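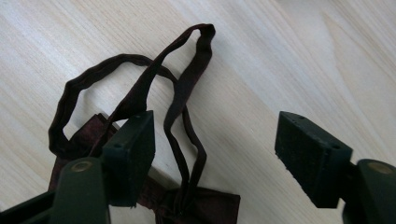
Handheld two-finger gripper with rubber-faced pads, over a pre-tied bow tie on a wood tabletop.

Riser Handheld Gripper - Small Textiles Kit
Sold by Tekix, Vultisthorpe

Price: on request, by number of units
Lead time: 30 working days from confirmed order
Minimum order: 2 units
Status: in stock from January

Overview

The Riser is a two-finger gripper carried by a person. The operator does a task by hand with it while its camera records, and the recordings are used to train a robot arm fitted with the same fingers. The Small Textiles Kit is set up for soft goods that fold, twist and hang: bow ties, straps, ribbons, belts, gloves, socks.

Most buyers of this kit are garment finishers, rental houses and packing contractors who want to know whether a folding or sorting job can be automated before they pay for an arm. Buying the handheld units first puts the arm purchase later in the budget, when you have data of your own to show an integrator.

What is in the kit

Riser handheld body, two fingers fitted
One spare set of rubber pads
Camera mount and camera
Charging dock and cable
Carry case
One seat of Akolgo session software, 12 months

The tabletop, lighting and garments are not included. Customers usually work on a table they already own. A pale surface is a good choice for dark fabric, and a dark one for whites.

Pads

The pads are screwed on and count as a wearing part. Scuffs and speckling on the inner face are normal with use and do not affect grip much on woven fabric. Chipped corners matter more with narrow straps, where the edge of the pad does a lot of the work. Change both pads together - a new pad against an old one closes unevenly.

For budgeting, allow one pad set per unit for every 1000 recorded picks. Heavy seams, buckles and metal clips will bring that down. Pads are sold in pairs and fit all Riser bodies. An operator can change them at the bench with the driver in the case.

Planning your purchase

How many units: one per operator, plus one. Sharing a unit between two people saves less than it seems to, as each will adjust the hand strap and the session settings at every changeover.

How many garments: buy or set aside more samples than you expect to use. A strap that has been handled all day takes on creases and stops behaving like one out of the packet. If your line handles both new and returned stock, record both.

Operator time: this is the largest cost in nearly every project and the one most often left out of the quote request. One of our trial customers planned on a week for adjustable bow ties and recorded 363 usable sessions in that time, well short of their target. The bow itself gave them little trouble. Neck straps looped over themselves and had to be laid out before the tie could be folded, and each tie landed differently on the table.

Storage: video files are large. Ask for our storage sheet before you order drives. Akolgo can write to a local server or an outside drive. There is no cloud fee unless you choose cloud storage.

The arm: fingers and pads transfer to the arm adapter, sold separately. Check your arm's flange against the adapter list before ordering. If you have not picked an arm yet, leave that line open in the budget and come back to it once the first recordings have been reviewed.

What the kit does not suit

Full-size coats and bed linen, which need two hands or a longer reach
Wet goods
Items under tension, such as elastic on a spool

For these, ask about the wide-finger version.

Training and support

Each order includes a half-day session for up to four operators, at your site or ours. Necati Akgül runs these and will look over your table height and lighting at the same time. Please have a sample of every item you plan to record ready for the session.

Repairs are done in Vultisthorpe. Send the whole unit in its case, with the pads left on.

Ordering

Quotes are valid for 60 days. Send the number of operators, the items you want to handle and the arm model, if known, to Ekrem Ersoy in sales. Phone lines are open until 4:30 p.m. Rental is available on the handheld body only, with pads charged at list price.

Related items

Riser pad set, pair
Riser arm adapter
Akolgo extra seat, 12 months
Riser wide-finger version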